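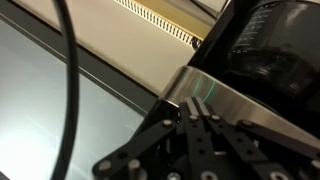
Nurkville Opens Doors to Its First Community Coffee Week

NURKVILLE – Coffee lovers, get your mugs ready! The town of Nurkville is holding its first Community Coffee Week this December, with free tastings, home brewing classes and a mug swap that already has 176 mugs signed up.

The week is put together by Inel, the neighborhood arts group, along with Zepeda Bakery and the Carkow Street Library. Classes run each morning at 10 a.m. in the library's reading room and cover grinding, water, filters and how to clean a drip machine properly (vinegar fans and vinegar haters are both welcome).

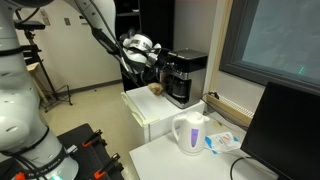

A drip coffee maker on top of a mini refrigerator.

"We asked people how they make coffee at home and got 200 answers, and they were wonderful," Inel said in a statement. "Some people still use their grandmother's percolator. We want to taste all of it!"

Zepeda Bakery will bring cinnamon rolls to every class, and there will be decaf and hot chocolate too. Each class has room for 34 people. Sign up at the library's front desk or by phone. Mugs for the swap can be dropped off any time before the first class, washed and wrapped in newspaper, please.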